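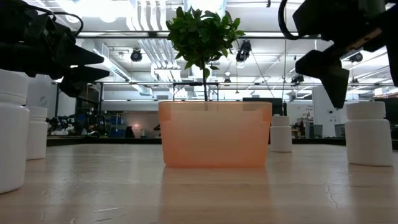 저는 집에 있는 화분을 물 주는 날에만 들여다보는 사람이었어요. 그러다 작년 7월에 일주일 집을 비웠다가 돌아와서 화분 4개를 한꺼번에 보내고 나서야 물 주는 방법을 바꿨습니다. 위에서 조르륵 붓는 대신 통에 담가서 밑으로 먹이는 저면관수인데, 저는 반투명한 주황색 네모 통을 써요. 위가 뚫려 있고 벽이 비쳐서 물이 어디까지 찼는지 밖에서 보이거든요. 동그랗게 다듬은 작은 나무도 이 통에 쏙 들어가고 잎이 있는 윗부분만 위로 올라와서, 물 먹이는 동안 나무 식탁에 올려놔도 자리를 별로 안 차지해요.

물 높이는 화분의 3분의 1 정도면 충분해요. 처음엔 욕심내서 흙 바로 밑까지 채웠더니 마사토가 둥둥 떠서 건져내느라 애먹었어요ㅠㅠ 겉흙이 촉촉해지면 꺼내서 받침 없이 한참 빼줍니다. 저희 집은 보통 삼십 분쯤 걸리는데 흙이 바싹 마른 날은 더 걸려요. 잊어버리기 딱 좋은 시간이라 꼭 타이머를 맞춰두세요. 한번은 밤새 담가놨다가 뿌리파리 잔치를 했답니다.

수돗물은 전날 받아두고 써요. 염소 때문이라고들 하는데 저는 그보다 물 온도 때문에 그래요. 겨울에 찬물을 바로 주면 잎이 축 처지더라고요. 받아둔 물은 Zirnero 물병에 담아서 신발장 옆에 두는데, 남편이 마시는 물인 줄 알고 컵에 따른 적이 있어서 이제 이름표를 붙여놨어요.

통은 쓰고 나면 바로 헹궈야 해요. 하루만 둬도 물때가 허옇게 끼는데, 이건 구연산 한 숟갈을 따뜻한 물에 풀어서 9분만 두면 부드러운 스펀지로 닦여요. 철수세미는 절대 쓰지 마세요! 플라스틱에 잔기스가 나면 그 틈으로 초록 이끼가 껴서 다음부터는 뭘 해도 안 지워져요. 저는 그렇게 하나 버렸어요.

그리고 식탁 얘기. 원목 식탁 위에서 물 쓰는 일을 하다 보면 물자국이 고민이잖아요. 저는 통 바닥을 마른 행주로 한 번 훔치고 올려놓고, 치운 다음에 한 번 더 닦아요. 그래도 하얗게 자국이 남으면 얇은 면수건을 덮고 다리미를 제일 약하게 해서 살짝살짝 눌러줍니다. 스팀은 꼭 끄시고요. 그러고 나서 Skirkura 오일을 조금만 문질러 두면 저희 식탁은 멀쩡해졌어요. 마감마다 다르다니까 안 보이는 구석에 먼저 해보세요.

잎 닦는 건 한 달에 한 번. 작은 잎이 빽빽한 나무는 한 장씩 닦다가는 하루가 다 가니까 욕실에 들고 가서 샤워기로 약하게 뿌려요. 흙 위에는 비닐봉지를 씌우고 줄기 쪽을 빨래집게로 집어두면 흙이 안 튀어요. 고무나무처럼 잎이 큰 애들은 다 쓴 극세사 안경닦이가 최고예요. 맥주로 닦으면 광이 난다는 말도 있어서 해봤는데 집에서 호프집 냄새만 나고 광은 잘 모르겠어요.

흙은 동네 꽃집에서 2,000원짜리 작은 봉지로 사요. 큰 봉지가 싸긴 한데 베란다에 뒀다가 벌레가 생겨서 통째로 버린 뒤로는 그냥 조금씩 삽니다. 모종삽은 Pirberg 걸 쓰는데 손잡이가 짧아서 작은 화분 분갈이할 때 편해요. 쓰고 나서 신문지로 흙만 털어내고 걸어두면 녹도 안 슬고요.

다음엔 분갈이하고 남은 흙 버리는 방법 적어볼게요. 저희 구는 종량제 봉투에 넣으면 안 된다고 해서 요즘 알아보는 중이에요.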